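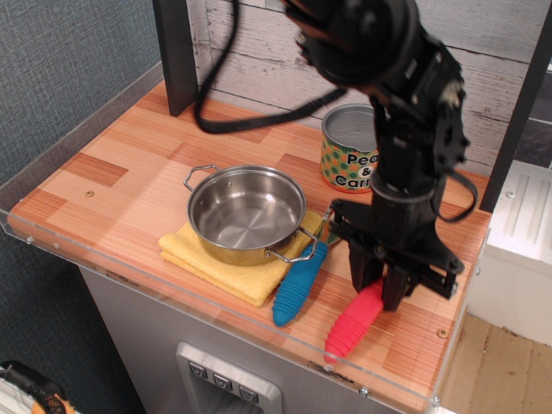
Prorkasley Allotment Gardens, November meeting

I took the minutes again, so blame me for the spelling. We got going at 7:15 in the evening because the side door was locked and Li had the key (sorry, Li, it's in the minutes now!).

Last month's minutes. Fine with everyone once I fixed the plot number for Kevevska. She has plot 11, and I had her down for 20.

Water. The big one! The line to the lower plots gets shut off at the end of the month. Şengül Kırmızıgül has the wrench and will do it in the morning, and she'd like a second pair of hands at the valve box. I said I'd go. Please drain your own hoses before then – last winter we lost 3 of them and the brass splitter by the compost bays.

Compost. Long talk, some of it loud. Duvis wants a bay just for leaves. I like the idea, but the people at the top end don't want to lose the one nearest their gate. We're trying it in the middle bay until spring and we'll see how it smells.

Seed order. The list came to 84 dollars before shipping, and we voted yes. Kevevska is adding the purple pole beans. If you want garlic, you're too late for this order, but Li has extra heads in a box and is happy to share.

Fence. Still leaning. Duvis got one quote and thinks it's high, so he's getting another.

Any other business. Whoever borrowed the long loppers, please put them back in the shed! Şengül also asked for a potluck in place of the next meeting, and that got the fastest yes of the night. I'm bringing soup.

We wrapped up at 8:40.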